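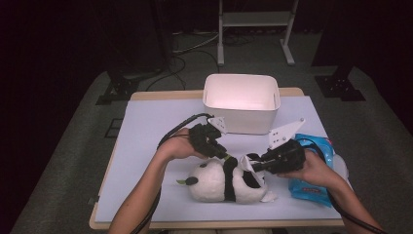 FOR IMMEDIATE RELEASE

Kudanex opens bin-and-board tidy tables at Noltitska, 7/12/24

Share 50 | Comments 3

NOLTITSKA - Kudanex, the home storage outfit out of Pilkington, is opening a set of walk-up tidy tables at its Noltitska showroom. Free to use. No sign-up. Bring a bag of stuff from home or use what's already there.

The idea is small. One table, one pale board on top, one open white bin at the back. Things get put down on the board, looked at, sorted, put away. Soft toys, wipes, the odds and ends that end up on the floor of the car. Then clear the board and go again.

Kudanex has been selling bins for years and kept hearing the same complaint from shoppers: bought the bin, never filled it, or filled it once and never looked inside again. The tables are an answer to that. People get to try a size before they buy it, with real things in it. A plush panda takes up more room than most parents guess. So does a half-used pack of wipes that won't lie flat.

What's at the tables

White plastic bins, rectangular, rounded corners, rolled rim so it doesn't dig into the fingers when full. Open top. No lids at the tables, lids are sold seperately on the back wall.

Pale lavender-white boards, big enough to cover nearly the whole tabletop. The board is the Markilura board, Kudanex's own line, and it's for sale too. It lifts off for cleaning. The color was picked so small dark things show up against it, buttons, hair ties, that kind of thing.

Light wood tables. Standing height for most adults, a few lower ones for kids. The tables are not for sale, people keep asking.

A box of practice items at each end of the room. Plush toys mostly. Also socks, plastic packages, a few board books. These are washed or wiped down every evening and put back.

How it works

Pick a table. Put no more than an armful on the board. Soft things first, they go in the bottom of the bin. Packages on edge along the side so the front can be read. Anything with a loose flap or a tag, tuck it in or snip it at home. Anything sticky goes in the wipe tray, not the bin.

There's a printed card at every table with the steps, same as above but with drawings. Cards are free to take home. First print run was 2000, more on order for November.

Kids are welcome at all tables with an adult. Toys brought from home should go home again, please. Kudanex held on to a good-sized pile of left-behind animals during the trial and got most of them back to the right families, but not all. Unclaimed ones from the trial are on the shelf by the door, have a look.

From the trial

A short trial ran at the Pilkington store before this opening. 957 visits logged. Most stayed longer than planned for and the line got slow in the afternoons, which is why Noltitska has more tables than Pilkington did.

Biggest seller during the trial was the open white bin in the middle size. The large one did less well, shoppers tried it on the table and went down a size. Kudanex counts that as a good result even if it's less money at the register. Returns on bins were down for the same stretch.

A few changes came out of it. Boards now stop short of the table edge so there's a bit of wood to lean a wrist on. Bins start at the far side of the board instead of the near side, easier to reach over toys than over a bin. And the practice boxes got more soft toys and fewer blocks. Blocks were loud.

Hours and cost

Tables open whenever the showroom is open. No charge to use them, no purchase needed. Groups of about 50 or more, daycares and so on, should call ahead so a section can be roped off. Groups can bring their own items in bulk, bagged and labeled please, so nothing gets mixed up with the practice boxes.

Middle-size white bins and Markilura boards will be discounted as a pair through November. Limit 3 pairs per household. The discount is in store only, both locations, not online. Pilkington is keeping its original tables as well, same rules there.

Parking is in the rear lot. The side entrance is closer to the tables and has a ramp. Strollers fine between the tables, aisles were widened for it.

About Kudanex

Kudanex makes and sells bins, boards, trays and shelf dividers for homes, daycares and small shops. Head office and first store in Pilkington, second store in Noltitska. The Markilura line covers boards and tray liners.

Media contact

Kudanex press desk, Pilkington head office. Product pictures and a copy of the table card availible on request. Store visits for press can be set up most mornings before opening, ask at the desk. Samples of the middle-size bin can be sent to reviewers, boards are pickup only on account of the size.

###

Share this release | 50 shares | 3 comments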